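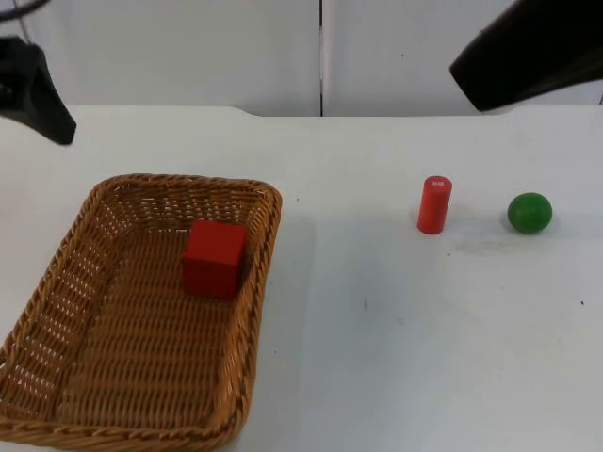
Rennie Valley Temperature Project: Final Report

Shih-chieh Ho, with Craig Haldane
2 Apr 2024
5 comments | 22 shares

Why we picked this

Our question sounded simple when we wrote it on the proposal form: are the nights in the Rennie valley warming faster than the days? We both grew up with grandparents who swore the frosts used to be harder, and we wanted to see whether the records agreed with them. I still think it is one of the best questions you can ask with a thermometer and a lot of patience!

Days and nights don't have to warm at the same rate. Cloud, soil moisture, wind and buildings all affect how much heat escapes after dark, so a station can show hardly any change in its afternoon highs and a clear change in its morning lows (or the other way round). If you only look at the daily mean you lose all of that.

The data

We used daily maximum and minimum readings from two stations, Idholm on the valley floor and Dimley up on the ridge. Idholm's record is on paper and had to be typed in by hand. Craig did most of the typing and I did the checking, and we swapped whenever one of us started seeing sevens as ones. Dimley was already a spreadsheet, which felt like a holiday.

After throwing out days with a missing maximum or minimum we had 1,874 days when both stations had a full pair of readings. The gaps are not spread evenly. Most of them are in winter at Dimley, when snow made the track difficult, and that worried us quite a lot (see below).

What we did

For each day we worked out the difference between the high and the low, known as the diurnal temperature range. Then we took away the average for that calendar month, so that a warm March was compared with other Marches and not with July. We fitted straight lines to the highs, the lows and the range, first at each station separately and then using only the shared days.

We also had to deal with a station move. Idholm's screen was shifted from a walled garden to an open field partway through the record, and the lows drop suddenly at that point. Our first plot showed the valley getting colder at night, and we spent a whole afternoon coming up with clever reasons for it before Craig found the note about the move in the margin of the logbook. We treated the two parts as separate records after that.

What we found

At Dimley the lows rise faster than the highs and the daily range shrinks. I was thrilled when that line came out. At Idholm the same thing happens in the later part of the record, but the earlier part is too short and too noisy to say anything — the line could be tilted either way and still fit.

Leaving out the winters makes the Dimley result weaker, though it doesn't vanish. So the missing snow days do matter, and anyone using our numbers should keep that in mind. Our record is also far too short to separate a long-term trend from ordinary swings between one run of years and the next. Two stations can't stand in for a whole region either.

What we'd do next

There are 8 more logbooks from Idholm waiting to be typed, and those would help more than any fancier statistics. We'd also like to compare cloudy and clear nights, using the sky notes that the observers scribbled beside the readings. Some of those notes are wonderful, by the way, and go on at length about fog.

Our code for the monthly averages is in the appendix, along with the list of days we rejected and the reason for each one.

Related projects
Cumimine: rainfall and river levels
How reliable is a school weather station?
Reading old frost diaries
Urban heat after dark

Contact the project office | Copyright Rennie Student Projects | Back to top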